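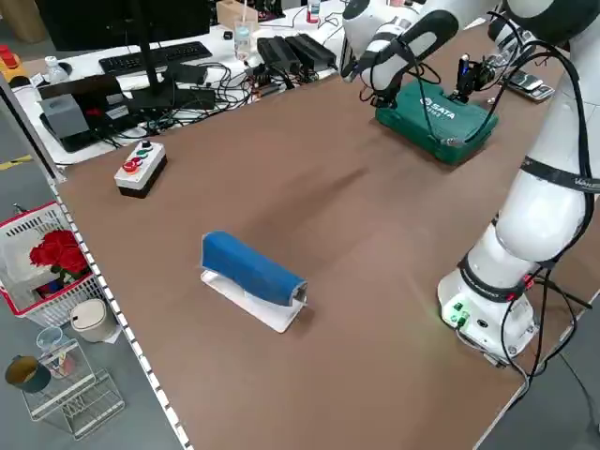
The Skovwood tool library will have new opening hours from January, and the borrowing rules are changing slightly at the same time. Members can take out hand tools for 2 weeks, as now, but power tools will go down to one week because the waiting list for sanders and drills has become too long. Please bring things back in whatever they came in. A moulded plastic case like the green SATA one on the brown table should go back on the shelf as a complete set, and a socket left in a coat pocket means the whole case is out of use until it is found. If you know a piece is missing, put a note inside the lid and tell whoever is on the desk. There is no fine for owning up.

The Brallavard branch stays open through the winter on its usual afternoons. The heating there has been repaired, though the back room is still chilly, so wear a jumper if you are coming to the sharpening class. Bring up to two blades, wrapped in newspaper or an old tea towel. Kitchen knives, chisels and plane irons are all fine. We can't do scissors or anything with a serrated edge.

Our catalogue now lists 668 items, after a clear-out of duplicates in June. Most of the spare hammers went to the allotment society at Grerik, who have put them to work on their new fencing. We are still short of long ladders, sash clamps and a decent tile cutter. If you have one of these to give away, send a message first – storage is tight, and we can't accept petrol tools at either branch.

Pornthip Pongsiri has taken over the bookings from this month. Requests made through the old form will still reach her, but replies may be slower than you are used to until the two lists are merged. Renewals can be made by phone as before, provided no one else is waiting for the item. The annual fee is unchanged.

Winter return dates are printed on your loan slip. Anything due while we are closed can come back on the first open day in January.

5 Dec 2018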